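Hand comparison, pre-run checklist with comments – Celtico pair vs. Zindis pair
By Zohreh Golestani
June
4 min read

Same list for both pairs. Fill it in before the first grasp, not after lunch from memory. OK / fix / hold. Comments are from the Celtico round unless I say otherwise.

1. Mounting and fasteners

1.1 Bracket screws, both hands – OK. Torque marks redone with paint pen, old ones had rubbed off.
1.2 Large bolt near the bracket corner – OK left, fix right. Quarter turn. Put threadlock on it this time.
1.3 Hinge pins – OK. Push each with a fingernail, any that moves is a hold.
1.4 Exposed board at the thumb base – hold until looked at. No cover on this version. Blow out dust, check nothing can rub on it when the thumb swings in. Zindis has a cover but you need to take off two plates to get to the board, so pick your poison. 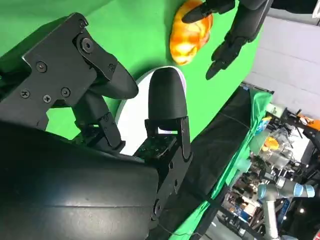

2. Cables

2.1 Slack at the wrist, full roll both ways – OK. Go slow.
2.2 Loop can't catch on the table edge – fix. Retaped. Tape is not a fix, I know.
2.3 E-stop reachable from both sides of the table – OK. Press it. Don't just look at it.
2.4 Controller log running – OK. Duan controller numbers the runs by itself, Celtico set starts at run 421. Zindis starts at 753. Write that down, last time we mixed up the folders and lost a morning.

3. Fingers and tips

3.1 Tips seated, no wobble – OK.
3.2 Tips wiped – OK. Alcohol, let dry. Greasy tips make every hand look bad.
3.3 Open/close, empty, 8 cycles each hand – OK left. Right makes a tick on cycle 3, went away, noted anyway.
3.4 Light grip on toy food, at the plate – OK. Watch the linkage not the toy. If the plates start to spread, hold.
3.5 Force limit same on both pairs – fix. Zindis was still on the old number. Comparision means nothing if this is off. 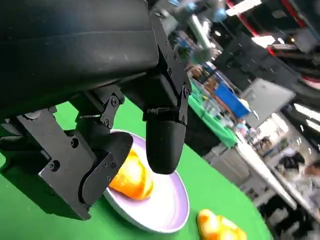 Zohreh, can we get the force limit printed at the top of the sheet? Berkmont asked for it twice and I'm the one who has to go dig for it every time.

Done, see next version. – ZG

4. Two-hand clearance

4.1 Plate placed, nothing else between the hands – OK.
4.2 One hand grips, other parks open and low – OK. Park pose is a bit close to the tabletop for my taste. Raise it if you swap to longer tips.
4.3 Ribbed objects, mini pumpkin – OK. Fingers over the top, thumb underneath. Try it on the plate rim too, that's where the Zindis thumb ran out of travel.
4.4 Cover on table flat enough, no folds under the plate – OK.
4.5 Head camera sees both hands in park – OK. Recheck if anybody bumps the mount. 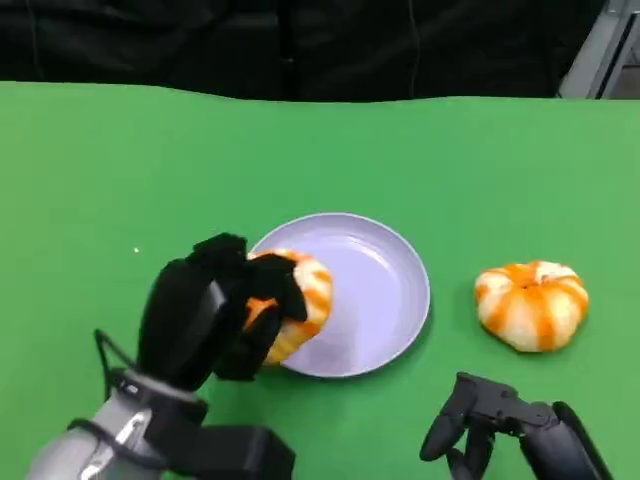 Marking 4.3 as a pass on one shape is too generous, was the remark from the Duan side, and they'd like the grip tried stem up and on its side before anyone signs. Fair. Added two rows to the sheet. Do them for both pairs or not at all.

5. Wrist cameras

5.1 Lens clean – OK.
5.2 Both fingertips in view when open – OK. The Zindis camera loses the thumb tip at full spread, that goes in the report.
5.3 Exposure locked – fix. Was on auto. Bright green everywhere and it hunts.
5.4 Second hand shows up in the first hand's view when they get close – OK, wanted. Use it to check the gap before trusting the numbers.
5.5 Time stamps match across cameras – hold. Off by over 8 frames on the first try. Restart the Duan box, check agian.
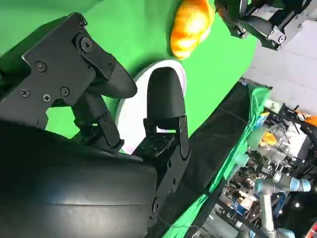

Item 5.2, fingers open, plate behind the gap.

6. Sign-off

6.1 All holds cleared – no. 1.4 and 5.5 open.
6.2 OK to run at low speed – yes, once 1.4 is looked at.
6.3 OK to run at full speed – no.
6.4 Last Zindis run in the log is 897. Don't overwrite.

Comments (3)

Priya
We skip 3.3 most days and go straight to the toys. Guess that's how we missed a loose pin for a week.

gripnerd
Do you retorque between pairs or only at the start? Ours drift after a couple hundred cycles.

Zohreh Golestani
Start, and again at the swap. Should be on the list, will add as 1.5.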